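November 15, 2024

We're up on Retell! I kept refreshing the page over my porridge this morning and there it was, our little film about the night bakers, sitting in the new arrivals with my name and Zulmira's underneath it. I've been making things for my own hard drive for so long that I'd forgotten what it feels like when strangers can press play.

For anyone who wanders in here without knowing what Retell is (hello, by the way), it's a site where people put up short true stories from where they live, and the ones that viewers respond to get stitched into a monthly programme. No voting as such. You leave a reply, and it has to be a proper one, a few sentences at least. I love that rule. One of ours came from a retired baker who disagreed with nearly everything in the film and went on for 23 lines about ovens. I've read it to three different people already.

Zulmira Torres did the sound and I can't say enough about it. There's a bit near the start where you hear the trays going in before you see anything, and she fought me for that all through October. I wanted my voice over the top, explaining. She was right, of course. I've cut myself down to two short passages in the whole ten minutes and the film is so much better for it.
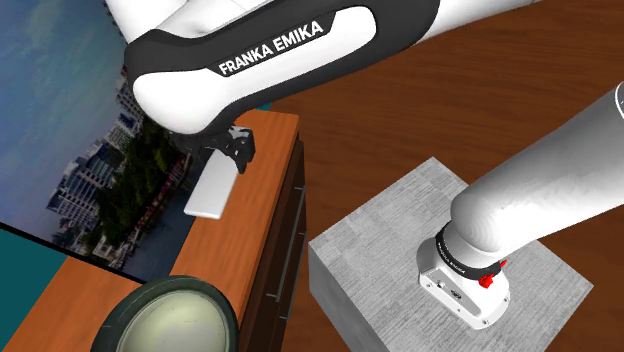
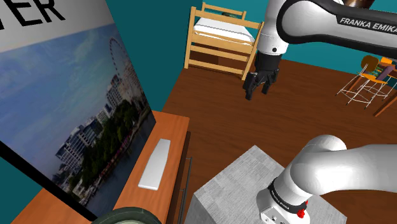
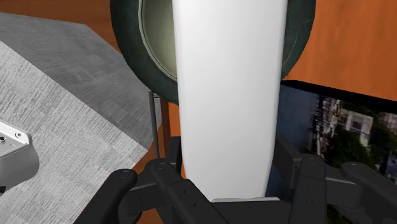
So, the next one. I've been turning it over all week and I think it has to be the ferry timetable. I know how that sounds! But Teguh Liem wrote to me after seeing the bakers and told me his mother kept every printed timetable from the year she arrived until the year they stopped printing them, and that she wrote on the backs. Shopping lists, rows with her sister, the weather, what the fish cost. He says there are two shoeboxes. I rang him straight back and we talked until my tea was stone cold.

He's a bit nervous about it, and I do understand. They're her words and she never meant them for an audience. I told him we could film the timetables and have him read only the bits he chooses, and if he changes his mind halfway through we stop. I want to go over first without any kit at all, just to sit and look.

Zulmira thinks we should keep it to the same length as the bakers. I think it might want to be shorter. We had a very cheerful argument about it on the phone and agreed to leave it until we've seen what's in the boxes.

Replies so far: 10. I've answered all but the last couple, and I'm saving those for after supper — one of them asks what microphone we used, so I'm passing that straight to Zulmira, who will be unbearable about it for days.

Must ring Teguh about which ferry to catch.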